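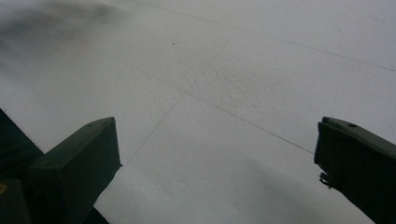 Covering the table to sort jars and lids: foam board, or just leave the wood bare?

Forum: Kitchen & Pantry > Putting Things Away
Started in January, 9 replies

villads_h
Hello all, long-time reader and very occasional poster. I hope this is the right section, and I apologize in advance for the length, my sister says I can't ask the time without telling a story first.

We are finally going through the jars. My aunt put up jam and pickles for most of her life, and when she moved to the apartment she gave me every jar she had, 102 of them by her own list, plus a bread bin full of lids. They've been in boxes in the hall ever since. Some are regular canning jars, a lot are just nice jars that something came in, and a few are the old Kragh ones with straight sides that I'd love to keep on the counter for tea and rice.

So I've covered the wooden table with foam board. It covers the whole top apart from a narrow strip of wood along the far side. I did it to save the table, but what I've come to like is the color. It's a very pale bluish white, and after an evening of squinting at glass on bare wood it feels like somebody opened a window.

My questions are these. Does anybody else work on a light board like this, or is it silly when a tablecloth is already in the drawer? And what do you all do about matching lids? At the moment I pick up a jar, pick up a lid, try it, sigh, and pick up another lid. I'm sure there's a better way and I'm equally sure one of you has it.

Villads Hjaltadóttir (the "h" in the name up there)

pantry_moth_no_more
Welcome out of the shadows, Villads! What a lovely thing to be handed, and what a job.

Yes to the board, a hundred times. I do buttons and beads on one, and jars when the mood takes me. A cloth is fine until you put a wet jar on it, and then you have a wet cloth on a wooden table for the whole afternoon and a ring to remember it by. The board also doesn't bunch up when you slide a heavy jar across. I like to slide things, I'm lazy about lifting.

For the lids, sort them by width before you go near a jar. All of them. It's boring, so put the radio on. Take one jar of each mouth size, stand it at the back as a sort of captain, and put the matching lids in a pile in front of it. After that you're only ever choosing from one pile.

gtoft
I'm going to be the grump, sorry. I think the foam board is a mistake for glass.

Foam board dents. You set a heavy jar down a little hard and you get a half-moon in the surface, then the next jar sits crooked on the half-moon. And water gets in at the joins between panels, where you can't see it, and sits on your wood. I'd take a folded cotton blanket with an old sheet over it every time. A jar that tips onto a blanket rolls over and goes to sleep. A jar that tips on a board keeps rolling, and I've swept up enough glass to have feelings about that.

I agree with moth about the lids, for what it's worth. Width first.

Gunnlaugur Toft

villads_h
Thank you both! Gunnlaugur, I went and ran my hand over mine after reading your message and I'll admit the seams do worry me a little. They're faint, you hardly notice them unless you're looking, but a seam is a seam. The jars are all washed and dried by the sink before they come to the table, so I'm hoping that takes care of most of it. We have carpet in there too, plain gray, which I hope would be kinder to a runaway jar than tile.

The lid piles have changed my life, moth. I've got a clear jar and one of the cream-white round pieces together on the board now, and I have a new puzzle to go with them. I can't tell by eye what belongs to what once I get down to the plain ones. No brand, no stamp, just round and pale. Some drop on nicely and then lift straight off again if you pick the jar up by the top.

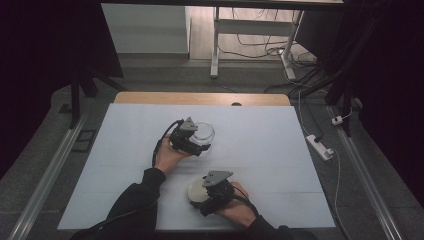

quietlarder
Oh, the plain ones. Everyone who saves jars has that pile.

What you describe, where it drops on and then comes straight off again, could be a few different things. It might be a screw lid for a slightly bigger mouth. It might be a press-on that has lost its inner ring, and the rings do go hard and fall out over the years. Or it might never have been a jar lid at all. I spent a winter trying to find the jar for a disk which my husband then recognized as the base of a flowerpot he'd broken before we were married.

Try this. Put the lid upside down on the board, then turn the jar over and stand the mouth of it in the lid. If it's the right one it sits level and doesn't slop from side to side. You can see far more that way than by peering in from on top, and on a white surface you'll see any gap as a thin line of light all the way along. I couldn't do that on a blanket, Gunnlaugur, however soft it is.

gtoft
Fair point about seeing the gap. I do the same trick, but I do it on the counter by the window and then go back to my blanket. I walk up and down a good deal. My wife calls it my exercise.

I'd still tape the seams. A strip of wide clear tape, pressed down with the back of a spoon.

otterbee_kitchen
Jumping in with a different opinion on the whole thing, and please don't all come for me at once. Why are we matching lids to all of them?

I had a collection like this from my mother-in-law and I went through every single one, very faithfully, and labeled them, and then I used maybe a shelf's worth. The rest sat there matched and beautiful until I gave them away. If I did it again I'd choose the jars I wanted first, in the sizes I really cook with (16 ounce for me, almost everything I make fits in a 16 ounce jar), and only hunt for those lids. The others can go to somebody who makes jam.

And if it's for canning you want new flat lids anyway. The old ones are for dry things, rice and buttons and so on. Please don't put up pickles under a mystery lid.

villads_h
Nobody is coming for you, otterbee, you may well be right! I think I'm doing it partly for the jars and partly for my aunt, who calls in the evening and wants to know how far we've come. She was quite firm on the phone that the Skuliditz lids only go with the Skuliditz jars and that I should be ashamed of mixing them.

And yes, new lids for anything that gets boiled. That one I did know, she would never have let me out of her kitchen otherwise.

I did quietlarder's upside-down test all of yesterday evening and it's so much faster. I clear a patch in the middle of the board, one jar and one lid at a time, and keep the waiting ones off to the far side. The pale pieces are the hardest to see against the white, I'll give the blanket people that much. 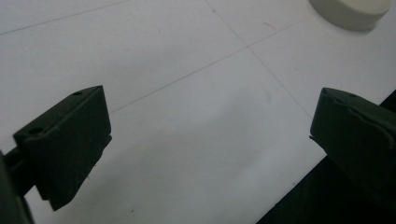 Clear glass I can find straight away from the glint on the rim, but anything off-white half disappears on me, particularly late in the day when the light goes. I've thought about laying a dark dish towel down just for those. Would that be cheating?

I also have nearly 30 lids left over with no jar that wants them, and I haven't reached the last box.

pantry_moth_no_more
Not cheating at all! I keep a navy napkin for the pearl buttons, same problem exactly.

Leftover lids are wonderful, don't throw them out in a fit of tidiness. Coasters under houseplants, something to rest a spoon on, paint dishes for grandchildren. I punch a hole in the metal ones and hang them by the berries to annoy the birds. The birds are not annoyed in the least, but it looks cheerful.

otterbee_kitchen
And this is how a person ends up with a bread bin full of lids, moth. I say it with love.

quietlarder
Ha! She has you there.

One thing before you put them all away, Villads, as I don't think anyone has said it. Don't store them with the lids screwed on tight. They get a shut-in smell, a bit like an old thermos, and if there's the least drop left inside you'll be washing them again. I put the lid on loosely, or I lay it upside down in the mouth of the jar. My tall ones go in an Otier crate on their sides with the lids in a paper bag at the end.

gtoft
I have to disagree again, it seems to be my role in this thread. Lids on, but with a square of paper towel folded over the rim first. Loose lids wander. You go to take down 3 jars and come back with 2 lids, and the third one is behind the flour until spring. The paper takes up any damp and there's no smell at all, I've done it this way for years in a basement that is anything but dry.

Sizes on masking tape on the underside, by the way. If you put it on the side you'll be scraping glue forever. I've had good luck with the Virkix tape, it peels clean even after a year.

villads_h
I'm going to try both, half the shelf loose and half with Gunnlaugur's paper, and I'll come back and report like a proper scientist when we've opened a few. My aunt has been consulted and she says paper, but she also says newspaper was good enough for her and paper towel is a luxury.

Seams are getting taped tonight, I found a wide roll in the drawer. The board is staying put until the last box is done, and then I suppose we have to eat at that table again like normal people. If anybody here makes jam and would like a parcel of plain lids, send me a message with your mouth size (I never thought I'd type that) and I'll see what I have.

pantry_moth_no_more
Message sent. Don't tell otterbee.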